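Robots on a rainy afternoon: the Akumholm open day

I'd had the Akumholm open day on my calendar since December, and for once I didn't talk myself out of going. It's a 6 minute walk from the Sestallow bus loop if you take the path behind the hardware store, and closer to twenty if you follow the signs, as I did. By the time I found the right door my shoes were soaked and the first session had started, so I grabbed a name sticker and slipped in at the back.

I should say up front that I don't work in this field. I fix sewing machines, and my whole interest in robots comes from liking things with small moving parts. So if I get a term wrong below, please be kind (or leave a comment, I do read them).

The big hall

Downstairs was Famside's stand, and that's where most of the families were. They had a sorting arm picking coloured blocks off a belt, very fast and very loud, with 200 blocks in the hopper and a screen keeping score. The kids loved it. I watched it for a good while too, mostly trying to see how the belt was tensioned, and one of the staff kindly took a side cover off so I could have a proper look – that alone was worth the bus fare.

There was also a sausage sizzle under the awning. Good onions.

Upstairs with Ferri

The room I'd come for was upstairs. Ferri is the project that works on household jobs, the sort of handling that people do all day without thinking about it: parcels, towels, packets, things that bend. Groups went in 4 at a time, and I ended up going through twice when there was a gap in the line.

What got me was how ordinary the table was. I'd expected foam cubes and neat metal pegs, and instead it had a berry-patterned cloth on it like my aunt's, a tissue box with cartoon animals, a yellow towel and a taped-up carton that had clearly been through the mail. I could have stood there all day! Each hand has long black jointed fingers and a thumb that comes in from underneath, and seeing them near a battered old box made me think about my own hands in a way I hadn't expected. How do I know which flap to pull first? How hard do I press on old tape? I have no idea, I just do it.

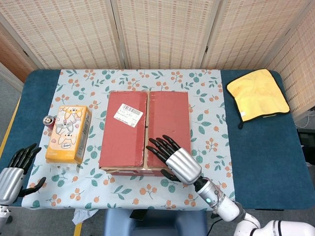
Questions from the floor

The talk afterwards was in room 268 and went well over time, in the good way. Somebody asked about cloth, and the presenter lit up. Fabric is hard, she told us, because it never sits the same way twice and it hides its own edges. I nodded so much my neck hurt. Anyone who has fed slippery lining under a presser foot could have told her the same.

Another person wanted to know when they could buy one. She laughed and wouldn't give a year, and I liked her for it. She spent far longer on grip, and how much you can learn from watching the fingertips, and she passed around a spare finger joint for us to bend. It was lighter than I'd guessed, with a lovely smooth action. I was slow to hand it on.

If you're thinking of going to the next one, get there early and do the upstairs room first, while the line is short. Bring a snack if you don't eat sausages. The lift is to the left of the front desk and there are plenty of chairs in the talk room.

I've already put my name on the mailing list, and I've had the little finger of my left hand curling and uncurling at my desk ever since, trying to work out which bit moves first.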